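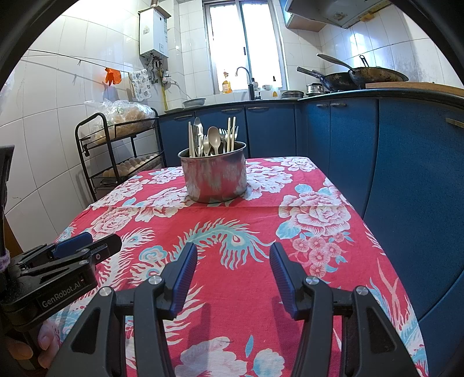
Cutlery on the table or in the drawer?

Posted by Rania Morsy, 18 October 2025

Hi all! We moved into a little place in Goodwin in September and I've become completely obsessed with keeping our cutlery in a steel holder in the middle of the kitchen table. Forks, knives, chopsticks, the big serving spoon, everything in together, and you just grab what you need. I love it! My mum had hers the same way and it makes weeknight tea so easy (no more yelling "who's setting the table?").

Two things I'd love help with. Everything is packed in so tightly that pulling out one fork brings half its mates along. And should the forks go tines up or tines down? My sister-in-law is firmly in the tines down camp and brings it up every visit. The holder is an old dented one and I'm very fond of it, so I'd like to keep using it if I can. The tablecloth is staying too – big peonies on bright red, my favourite thing in the whole house.

Dundutach

Love a table caddy! We've had one for years. Handles up is the go if you have visitors or little kids, as everyone grabs the handle and keeps their fingers off the bit that goes in your mouth. The catch is that you can't tell a fork from a spoon until it's out, so at our place the forks stay tines up and we all cope beautifully.

For the crowding, only keep out what you use in a day. There are 5 of us and I put out one fork and one knife each, plus a few spoons, and the rest lives in the drawer. Big serving spoons get their own jar next to the stove. They take up so much room and they're always the ones that drag the others out with them. Chopsticks are skinny, so leave them in and tuck them down one side.

Also, dry everything properly before it goes back in! Water collects in the bottom and gets pretty whiffy. I tip ours out every Sunday and give it a good scrub with a bottle brush and hot soapy water. Takes 2 minutes. A folded bit of paper towel in the base helps as well, just swap it when you wash up.

Cladutitz

drawer. dust gets on everything otherwise

Firkura

Tines up here, never had a drama. If you want sections, a couple of narrow drinking glasses can sit inside a wide holder, but measure first, mine were too fat and I had to hunt through the op shop for skinnier ones. Worth the hunt though! Dents don't matter a bit as long as it stands steady. And keep that tablecloth, peonies on red sounds gorgeous.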